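ok thread time. subject is how I stopped losing at table tennis to people twice my age. or lost by less. long, mute me if you need to

background: I rejoined the club in Milasstead in September after years of nothing. figured I'd be fine, I was good in the dorm basement. I was not fine

first night I drew Wojciech Marciniak. knee brace, reading glasses on a string. beat me 11-3, 11-5, 11-3. never seemed to move his feet. said "nice try" after the last one and went to get a sandwich

so lesson one. basement ping pong teaches you to hit hard. club players LOVE when you hit hard. they just put the paddle there and your own speed comes back at you

lesson two, serve. I had one serve. fast and long to the backhand corner. works once. maybe twice if the guy is looking at his phone

what you want is a boring short serve that would bounce twice on their side if they let it. they can't take a big swing at it because the table is in the way. I did not know this at all, nobody in the basement served short

how I practiced: bucket of balls, my side of the table, towel laid flat on the far side near the net. try to land the second bounce on the towel. half an hour before work, radio on. neighbors hate me probably

kept a tally on the garage wall bc I'm like that. first morning I hit the towel 67 times out of I don't even know how many. stopped counting misses, it was bad for morale

the trick (for me) was where the first bounce goes. I was bouncing it right in front of me like a long serve. move the first bounce closer to the net and the whole thing gets shorter. took me way too long

also loosen the grip. hold it like a key not like a hammer. my forearm quit hurting the same week

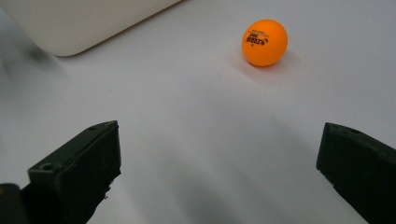
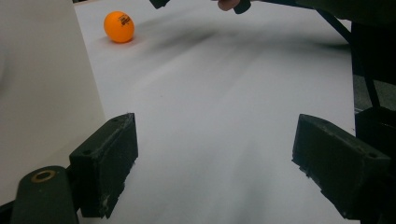
orange ones are what I like, easier on my eyes

ok lesson three. spin. I still can't do much of it but I can sort of READ it now

watch the paddle not the ball. if it goes down and under, that's backspin, your return dumps into the net unless you open the paddle up and lift. if it brushes up, topspin, ball jumps long, close the paddle. I say "down, net. up, long" in my head like a crazy person

sidespin I just guess. aim for the middle of the table and pray. Wojciech says thats a perfectly good plan until you're better, aim middle, give yourself room on both sides

lesson four is feet. small steps. I was standing like a statue and reaching for everything. reach = paddle angle changes = ball goes to the parking lot

drill for this: no ball at all. shuffle side to side the width of the table, swing at nothing, stay low. my kid filmed it. I look like a crab. the video has 542 views on the family chat app which is weird since there are like nine of us in there

gear stuff since people always ask. you don't need the expensive paddle. I bought one, super bouncy rubber, everything flew. went back to a slower all-around one and won more points that same night. spend the money on balls and shoes w grip

and clean your rubber! damp sponge, wipe, let it air dry, put it away in a case. mine had been in a drawer with batteries and birthday candles. it was basically a cutting board

table tip for garage people, check the net height. mine was sagging in the middle and I was training on easy mode the entire time. got to the club and hit the net on eveything. felt like somebody raised it on purpose

lesson five, hardest one. don't go for the winner. get one more ball back. seriously just one more. around half my points now are the other person getting impatient and smacking it off the end

it's not pretty. my brother in law came over, played me for an hour, called it "annoying as hell". best review I've had in years

someone's gonna ask about the deuce thing so: at 10-10 you switch serve every point, first one up by two takes it. I got this wrong in a real match and served twice in a row and the lady was very patient about it

oh and you have to toss the ball. flat open palm, at least six inches up, no hiding it behind your arm. my old serve was illegal this whole time. like fully illegal. years of basement titles, gone

where it stands now: away night over in Dastholm last week, lost two, won one. the one I won was to a guy who hit everything hard. I just stood there and put the paddle in the way. he looked at me the way I must have looked at Wojciech

speaking of. played him again after. 11-8, 9-11, 11-7, 11-9. I took a GAME. he took his glasses off to shake hands so I think it counted for something

then he told me my backhand is a mess and showed me for ten minutes with his sandwich in the other hand. elbow out front, short swing, stop at the point of contact instead of going all the way around. already feels better tbh

next up is returning short serves without popping them up. step in with the right foot under the table, touch it, get back out. I keep forgetting the get back out part

if you're near Milasstead come by, beginners get the far table and someone will always hit with you. bring indoor shoes, they're strict about the floor

will add to this if I ever beat him. going to go wipe down my paddle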